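Vedness Floor Sound Set

Version 2, released 4 Nov 2023
Maintainer: Ghazal Ansari
Contributors: Orest Hordiienko, Hajar Helmy, Bastian Albers

Summary

The Vedness Floor Sound Set holds 447 short audio recordings of everyday impact sounds on indoor floors. It covers 12 rooms and four types of floor covering: solid timber, wood-patterned board, sheet vinyl and carpet. Each recording comes with a row of metadata giving the room, the covering, the kind of impact and the microphone position.

The set was put together to compare simple measures of impact noise in the room where the impact takes place. It does not deal with noise heard in the room below, for which a different method and different equipment are needed.

Contents

audio/ holds mono WAV files, one per recording
rooms.csv has one row per room
recordings.csv has one row per recording
notes.txt contains free-text remarks made on the day
CHANGES.txt lists changes between versions

File names follow the pattern room, impact code, take. The file r07_heel_03.wav is the third take of a heel strike in room 7. Take numbers are not always continuous. Clipped takes were removed and the remaining files keep their old numbers.

Fields in recordings.csv

file: name of the WAV file
room_id: matches room_id in rooms.csv
impact: heel, toe, ball, chair or keys
mic_pos: near or far
peak_db: peak level relative to full scale
centroid_hz: spectral centroid of the first quarter second
checked: initials of the person who listened to the file

Peak levels are relative and must not be read as sound pressure levels. A calibrator was used in only three of the rooms, and those readings are kept in rooms.csv under cal_offset. The field is blank elsewhere.

Fields in rooms.csv

room_id: integer
covering: timber, board, vinyl or carpet
underlay: yes, no or unknown
area_m2: floor area to the nearest square metre
hard_walls: number of bare walls
cal_offset: decibels, may be blank

The covering was judged by eye unless the owner could supply a receipt or product sheet. Printed board and printed vinyl can look very much alike once laid, and two rooms were moved from board to vinyl between version 1 and version 2 after a threshold strip was lifted.
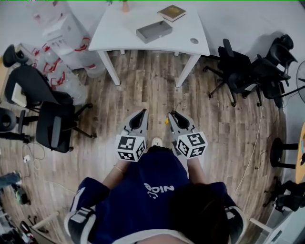 Wood-patterned floor with grey and brown planks; white desk.

Underlay is the weakest field in the set. It is marked unknown wherever the edge of the covering could not be inspected. Hordiienko tried to infer it from the decay of the ball drops, but the results changed with microphone position and the inferred values were left out.

Method

The ball impact is a rubber ball released from a height of one metre. Heel and toe impacts were made by the same person in the same pair of shoes in all rooms. The chair impact is a dining chair tipped back slightly and let fall on its front legs. The keys impact is a bunch of keys dropped from waist height, and is the least repeatable of the five.

The near microphone position is one metre from the point of impact. The far position is the opposite corner of the room, at seated head height. Gain was set once per room and left alone, with the exception of room 4, where it was lowered after the first chair takes. The earlier takes in that room carry a remark in notes.txt.

Processing

Files were trimmed to start 50 milliseconds before the onset. No filtering or noise reduction was applied. Onsets were found by threshold and then checked by ear by Helmy and Albers. Where the two disagreed, the earlier onset was used.

Known problems

Mains hum is present in rooms 2 and 9.
Carpeted rooms are under-represented, and all of them are bedrooms.
A refrigerator can be heard in the far takes from room 11.
The centroid values for keys on vinyl are unreliable and should be computed again from the audio.
Room 6 has a loose board near the door. Takes on it are not marked separately.

Suitable uses

The set is suited to teaching, to testing onset detectors and to rough comparison between coverings. It is too small for training a general sound classifier. Splits should be made by room, as takes from one room are strongly alike.

Corrections

Send corrections to the maintainer with the file name and the version number. Corrections received before the end of March will go into version 3.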